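Workshop notebook, August
Limewash on gypsum board, second round

Picking this up after lunch, hands still chalky. The Prostberg samples came off the rack this morning and I don't like what I see any more than I did with the first lot. Writing it down before Birthe gets to me and talks me into optimism.

The claim we're testing is the one on the Idard data sheet: that their mineral primer lets you put a pigmented limewash straight over ordinary painted plasterboard, no skim, no keying, and get the same depth of colour you'd get on old lime plaster. I have heard this claim from three suppliers under three names and have yet to see a wall that backs it up. But the Hallard job wants yellow bedrooms and doesn't want to pay a plasterer, so we test.

Setup

Same boards as last time, cut from the same sheets. Old acrylic washed down with sugar soap, rinsed, left overnight. Half got a light sand, half got nothing, as the sheet says nothing is needed. One coat of primer at 185 mL to the square metre, which is the top of their range. Brush for all of it. I know the rep prefers a roller. The rep also told me lime cures by drying, so I'm not taking instruction from the rep.

Pigment is yellow ochre, pre-soaked, no more than 5 per cent against the dry lime. Anything past that and you're painting with mud.

Wash thinned to skim milk. Two coats on everything, and on the last pair of boards a third to see if it helps. Misted between coats. The shed was warm and there was a bit of wind through the roller door, so the misting may not have been enough at the ends of the rack. That's on me.

What came off the rack

Unsanded boards: dusty. Rub a dark cloth over them and it comes away yellow. Tape pull took colour in patches, clean down to the primer in one spot the size of a thumbnail. The primer itself held well, to be fair to Idard. The bond between their stuff and the acrylic is good. It's the bond between the lime and their stuff that I don't trust.

Sanded boards: better. Slight chalking, tape pull nearly clean. But if you have to sand, the whole selling point has gone, and you may as well use the cheaper grit primer from the Đinh range that we already keep on the shelf.

Third coat: darker when wet, no different when dry, and it crazed along the bottom edge. Don't bother.

Colour: this is where I expected to lose the argument and only half did. There is some movement in it, the cloudy look people want. From two metres it reads as a warm ochre. From close up it reads as a thin coat of something on a flat board, because it is. Old lime plaster has a bit of tooth and sucks the wash in unevenly. Board doesn't. I can't see how any primer gets around that unless it's so coarse that it becomes a skim coat under another name.

Birthe's note, copied from the back of the job sheet so it doesn't get lost:

"You're judging it against a farmhouse. The client will be judging it against flat acrylic. Sanded board passes. Seal the lower metre and move on. B. Bergmann"

She may be right about the client. I don't agree about the sealer. Every sealer we've tried has darkened the wash, and sealing only the lower part leaves you with a line across the room at hip height that no one asked for. If we seal, we seal corner to corner and full height, and accept the shift.

Second worry is the ochre itself. It looks one way under the shed tubes and another at the door. Hallard are choosing from renders on a screen, and a screen has its own ideas about yellow. The mustard they've settled on sits over a pale timber floor with dark furniture against it, which flatters it a good deal. Put the same colour over the grey carpet they've got in there now and I suspect it goes green by four in the afternoon.
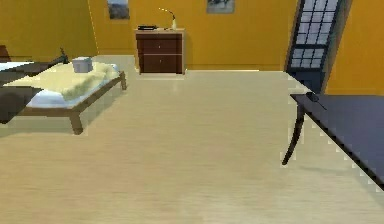 To do before the next round

- Four more boards, sanded only. Drop the unsanded, we've learned what it has to teach.
- Two with Idard primer, two with Đinh, same brush, same bucket of wash.
- Cover the ends of the rack and mist at 50 minute intervals for the first afternoon. Set the kitchen timer, don't guess.
- One board of each pair sealed full height with the casein mix. Leave the other bare.
- Take an offcut to the Hallard house and look at it on their wall, at breakfast time and again late in the day. Lay it against the carpet too.
- Ask Idard what their own test panels were made of. I asked once and got a brochure.
- Lime tub lid is cracked again. New lid or new tub.

If the Đinh boards come out level with the Idard ones I'm recommending the Đinh, and Birthe can argue it with me over the invoice. I still think the proper answer for those bedrooms is a thin lime skim and one less wardrobe.

Recent entries
Casein sealer, batch notes and smell
Why the blue verditer went grey
Prostberg boards, first round
Brush cleaning, again
Silicate paint over old distemper
Shed humidity log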